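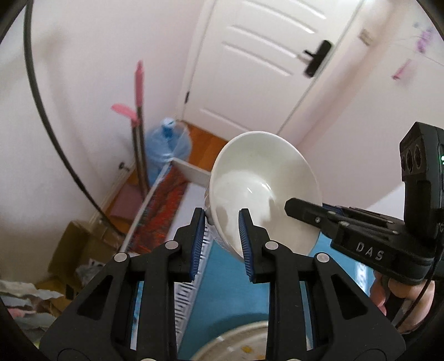

Figure 5.1 A white ceramic bowl held at the rim, tilted so that the inner surface faces to the side.

CHAPTER 5
Handling and Storing Ceramic Tableware

The rim is the part of a bowl most often touched and the part most often damaged. It is also where most people take hold of a bowl when lifting it from a rack, a sink or a stack. This chapter deals with the bowl as an object to be gripped, turned, inspected and put away in a small household.

Chapter 4 treated the foot, the ring on which the bowl stands. A bowl resting on its foot is stable. Once it is lifted and tilted, the load passes to the points of contact, and in a rim grip these lie on opposite faces of the same wall - one on the outside, one on the inside. The grip must be firm enough to prevent rotation, but the pressure should be spread over as wide an area as possible.

Tilting has a second use. A smooth glazed surface reflects light, and a chip or hairline crack interrupts the reflection. Inspection by tilting is described in Section 5.2.

The examples draw on a household survey by Dilek Kahraman and Saadet Oral, who recorded 1,571 pieces of tableware in 50 homes in the town of Ovholm. Their damage categories are used throughout:

Rim chip: loss of material at the upper edge
Foot chip: loss of material at the standing ring
Hairline: a crack without loss of material
Glaze wear: dulling of the inner surface

Kahraman and Oral entered pieces with more than one kind of damage under each category that applied. Totals in Table 5.1 therefore exceed the number of damaged pieces.

5.1 The Rim Grip

A rim grip is any hold in which the wall of the vessel is pinched between two opposed surfaces at or near the upper edge. Its strength depends on friction, wall thickness and the depth of contact below the rim.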